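Trusness公布织物分拣自动化设备采购计划 首期部署8套机械臂工作站

2020年6月1日

纺织品处理服务企业Trusness今日宣布，公司董事会已批准织物分拣自动化设备采购计划。首期将在Lostow处理中心部署8套机械臂工作站，用于服装及家用纺织品的抓取、转移和入箱作业。设备由Protima供应，系统集成与现场调试由Figueiredo承担。

根据已签署的框架协议，首期预算为196万欧元，涵盖机械臂本体、夹爪、腕部相机、安全围栏、控制软件以及操作人员培训。其中40%的款项在合同生效后支付，余款按到货、安装和验收节点分期结算。备件及年度维护费用单独列支，不计入首期预算。

Trusness运营规划总监Nanna Riis表示：“纺织品柔软易变形，颜色和厚度差别很大，以往的设备选型往往只看额定负载和节拍，对夹持端的要求写得过于笼统。本次招标中，我们把夹爪及指端衬垫单独列为评分项，并要求投标方使用我方提供的织物样品完成抓取测试。”
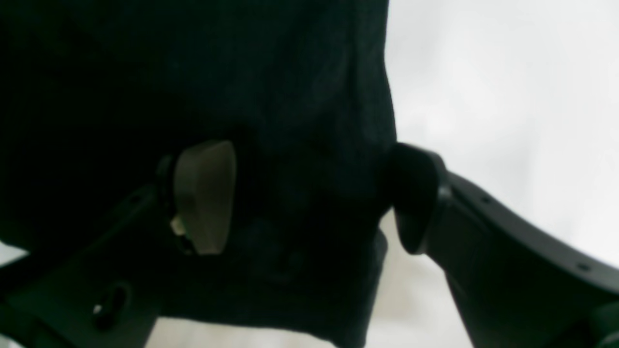
夹爪两指夹持深色织物，由腕部相机拍摄。

公司于5月完成供应商评审。评审内容包括深色织物的识别能力、指端衬垫的更换方式、单站能耗，以及设备在7年使用周期内的总拥有成本。评审小组认为，衬垫属于消耗件，其单价和供货周期对长期运营成本的影响应在采购阶段予以明确。为此，合同约定了衬垫和指端连接件的固定价格，并要求Protima在当地仓库保持最低库存。

Figueiredo将负责工作站与现有输送线的接口改造。改造工程分两个阶段实施，施工期间Lostow处理中心维持正常收货，部分分拣作业将临时转为人工完成。各工作站须分别通过连续运行测试，方可办理验收并转入质保期。

在人员安排方面，Trusness将为现有分拣岗位员工提供设备操作、日常点检和故障处置培训，培训费用由公司全额承担。公司表示，首期项目不涉及裁减岗位。

后续采购规模将依据首期运行数据另行审议，相关预算须提交董事会批准。

关于Trusness
Trusness从事纺织品回收、分拣及再流通服务，客户包括服装零售企业、酒店和公共机构。

媒体联络
Trusness企业传播部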